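Kastedley Library to Offer Free Computer Repair Bench

KASTEDLEY, 15 May 2025 – The Kastedley Public Library will open a repair bench for older desktop computers in September, in the former periodicals room on the second floor.

Residents may bring in a desktop that no longer starts, runs slowly or needs a larger drive. Bench staff will open the case, check the parts and tell the owner what a repair would involve. Labor is free. Owners pay for any new parts at cost.

The bench will be run with Runo Computer Recycling, which has its shop on Flodgate Street. Runo took in 17 desktops from the library's own offices last winter and returned six of them in working order.

"A lot of the machines we see need a drive or a power supply and that's it," said Tolera Lencho, who manages the shop. "People bring them to us for scrap and they still have years left in them."

Laptops, printers and monitors will not be accepted in the first season. Owners should back up their files before they come in and leave keyboards, mice and cables at home.

Sessions will last two hours and must be booked at the front desk or by phone. A second location, at the Brekke branch, is planned if there is demand.

Work at the bench will follow the same steps used in the Runo shop. The tower is laid on its side and the side panel comes off, which puts the power supply, motherboard and drive bay within easy reach. Drives are handled in their caddies, like the one with blue plastic tabs standing at the left of the table. Owners are welcome to stay and watch, and any part that is replaced will be given back to them on request.
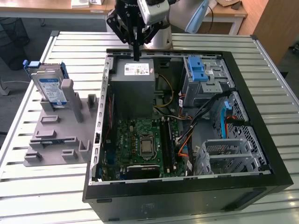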